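Trusholm Opens Orders for the Nudum Press, a Tabletop Etching Press That One Person Can Lift

New model for relief and intaglio printmakers ships in June

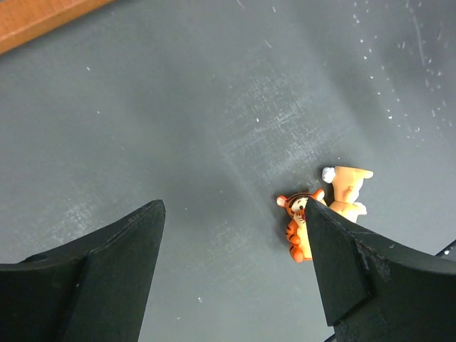 CUSITZ, 13th March. Trusholm, maker of printmaking equipment for studios, schools and people whose spare bedroom stopped being a bedroom some time ago, is now taking orders for the Nudum, a compact etching press for relief, drypoint, collagraph and intaglio work.

The Nudum weighs 83 pounds. Trusholm is aware that this is a strange number to brag about. Printmakers who have moved a press up a flight of stairs, or talked their relatives into it, will understand.

"Our last tabletop model was called portable, and it was, in the sense that a piano is portable," said Ju-won Ham, who led the design. "We kept getting polite letters about it. Then we got some less polite ones."

The weight comes out of the side frames, which have been redrawn with open centers. The rollers are solid steel, as before. Pressure is set by two top screws with engraved dials, so a setting that works can be written down and found again the next day. The previous dials were marked with paint, and the paint came off on the user's thumb at a pace Trusholm now describes as brisk.

Gearing is 4 to 1, enough to pull a deep intaglio plate without bracing a foot against the wall. The drive wheel has 6 spokes and can be mounted on either side, a request that left-handed customers have been making since the company opened. The press bed is phenolic and reverses when one face gets tired. Stops at both ends keep it from leaving the press, and Trusholm would like to thank the customer who mailed in the floor tile.

Felts are supplied by Åberg, the felt mill that has woven blankets for Trusholm's floor presses for years. Each Nudum comes with a two-blanket set, a catcher and a pusher, cut to the width of the bed. Replacement sets will be sold separately and will fit without scissors.

Ya-wen Fung, who teaches drypoint and monotype to evening classes, used a prototype over the winter and was asked for comments. She sent nine pages.

"It holds an even pressure across the plate, and my students can read the dials without me standing behind them," Fung said. "The first handle squeaked like a gate. I mentioned this several times. The new one doesn't."

The Nudum is finished in dark green enamel. A black version was considered and dropped after the staff at Trusholm found they could not tell where the ink was until they had leaned on it.

Every press carries a 2-year warranty on frame, rollers and gears. Felts are not covered, felts being felts. An optional steel stand with a paper shelf will follow later in the year, once the argument over the height of the shelf has been settled.

Orders can be placed through Trusholm dealers or directly with the workshop. Presses ship assembled except for the drive wheel, which attaches with one bolt. The wrench is in the box, taped to the inside of the lid, where people tend to miss it.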